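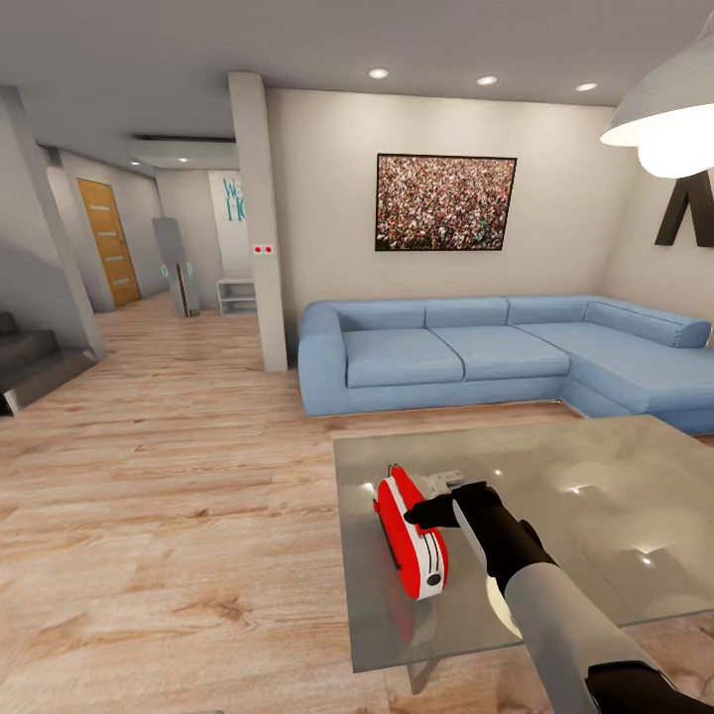
Long-body toaster-like appliance in red and white, on a glass-topped table.

Galach 553 Long-Slot Toaster

We sell this one, and we will tell you up front what we think of it. The Galach 553 is a decent toaster with a brochure that promises too much.

Start with the browning dial. It is marked from 1 to 8, and the maker says each step gives a different shade. Beverley Nuttall ran it in our back kitchen for most of August and could find four shades at best. The top 2 settings both gave her charcoal. If you like your toast medium, set it between 3 and 4 and leave it there.

"Even heat from end to end" is the next claim. Fairly true with store bread. With a thick slice of sourdough the middle comes out darker than the ends, and you may want to turn it around and give it another minute. Bagels do fine if you cut them thin.

Then there is the Murnura coating, which is supposed to shrug off fingerprints. We wiped ours down as often as any other glossy toaster in the store. Use a damp cloth and skip the scouring powder.

What we do like: the lever feels solid, the crumb tray slides out without a fight, and the cord is long enough to reach an outlet behind the bread box. The cancel button works the first time you press it. You would be surprised how many don't.

The carton says "tested for 500 hours." We asked the distributor, Rasley, what was tested and how. Amos Pettigrew wrote back that it was "general operation." Make of that what you like.

Warranty is two years on the heating elements and one year on everything else. Keep your receipt, as Rasley will ask for it. Replacement crumb trays can be ordered through us. Replacement dials cannot, so go easy on it.

Should you pay extra for the Esposito warming rack? We wouldn't. It warms one roll at a time, slowly, and has to come off before you can make toast again.

Page last changed April 2008. Questions about stock go to Trinity Pennington at the front counter.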